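Lists > Brass & Jazz > Trumpet section > November
Filed under: Players, Recordings, Mild Disagreements
Reading time: 2 min

Rizwan Mollah wrote:
> I still say the second Kumarasinghe Quintet record is the one to own.
> The first is all nerves, and the live one from Clallilville sounds as
> though the microphones were left in the cloakroom. Can anyone tell me
> why people keep paying 30 quid for it?

Rizwan,

I am one of the people who paid 30 quid for it, so I'll have a go.

Yes, the sound is dreadful. The piano might be in another building and the bass is more of a rumour. But the trumpet is right up against your ear, and on the slow blues that opens side two he plays for some 20 choruses without once falling back on the run he uses everywhere else. You know the one. It goes up, it hangs about, it comes down looking pleased with itself. On the studio dates you get it before the first bridge. 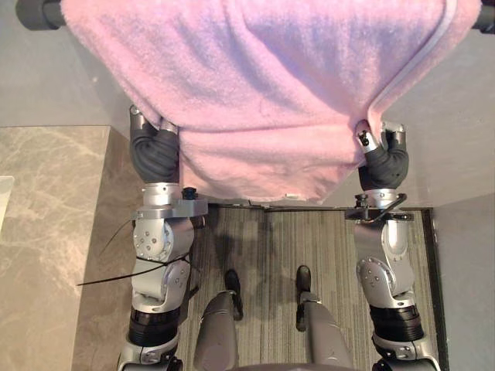

I'd also put in a word for the drummer, who gets a bad press on this list. He rushes, granted. On "Medico" he rushes so much that the head comes back at nearly double the speed it went out. What I like is that the band goes with him – you can hear the tenor give up on the written line and start shouting long notes instead, and for a minute or so it's the most exciting thing they ever put on tape.

The studio "Medico" is tidy and lasts seven minutes. I have never wanted it to last eight. 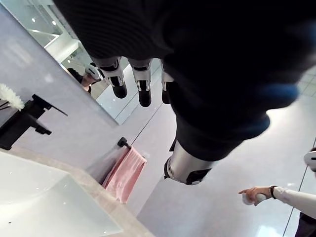

Habibur Abeysekara wrote to me off-list to say that I'm deaf as well as sentimental, that the tenor simply lost his place, and that the only track worth keeping is the ballad, "Istent", where he switches to flugelhorn and the drummer is mercifully on brushes.

I'll give him the ballad. The flugelhorn is lovely, fat and a little flat, and he leaves the last phrase hanging so long that someone at the back starts clapping and has to stop.
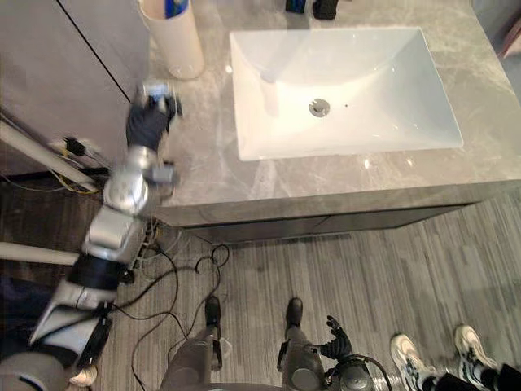
As for the second record, I don't dislike it. I play it when people come round. The arrangements are good, the solos are the right length and I could hum you 80 per cent of it from memory, which may be my trouble with it.

If your copy of the live one is going cheap, I'd take it. Mine jumps in the bass solo, though I grant you it took me a year to notice.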